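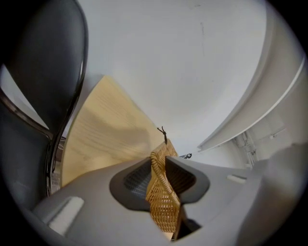

Grey casing, with the mesh in the dark opening

From: Kenna Buchanan
To: Kinorum accordion list
Date: 14 September 2025
Subject: Re: Faretti left hand, sticking bass buttons

On the earlier message:

> I have the bass plate off the Faretti and three of the buttons in the C row still
> stay down after a chord. I've had the pistons out twice. They look straight to me.
> Is it worth stripping the whole mechanism, or should I live with it until after
> the October dance? Also, has anyone had wax from Jokholm lately? My last block
> was nearly all rosin and cracked within a month.

Don't strip it before October. I did that on my first 24 bass and it was in a shoebox until the following spring.

If the pistons are straight, look at the holes they pass through. On my Faretti the card lining had swollen on one side and the buttons were rubbing. I took a little off with a rolled strip of fine paper, two or three turns each, and put them back dry. No oil. Oil feels lovely for a week and then collects fluff, and you will be doing the job again with a toothpick.

Number the pistons before you lift them. I use masking tape along a strip of wood with a slot for each one. They look the same from row to row but the arms are set at different heights, and if two get swapped you'll have a major chord where you wanted a seventh.
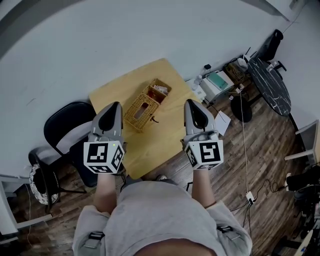
Check the return springs while you're in there as well. A weak spring gives the same fault as a tight hole. Press the button slowly and let go slowly: if it stops halfway, suspect the hole. If it comes back but lazily, suspect the spring. You can bend a tired one a touch further open, but only once – they snap if you keep going back to them.

On the wax, I haven't ordered from Jokholm this year. The block before that was fine, a bit soft if anything. You can melt yours down again with more beeswax. I add it a small spoonful at a time and test a drop on a cold tile. It should dent under a thumbnail without flaking. Keep it off a naked flame, please – use a pan of water.

Separate matter. The Lavoie waltz set is scanned now, apart from 2 pages where the second part is too faint to read. If anyone has a clean copy of the one in D minor, could they check bars nine to sixteen against mine? I think there's a tie missing, and it makes the turn back to the start feel rushed. I'll send the file to whoever asks rather than clog up the list.

I'm also still looking for a strap bracket for a small Faretti, the older kind with the single screw. Happy to pay postage or swap for reed leathers.

Kenna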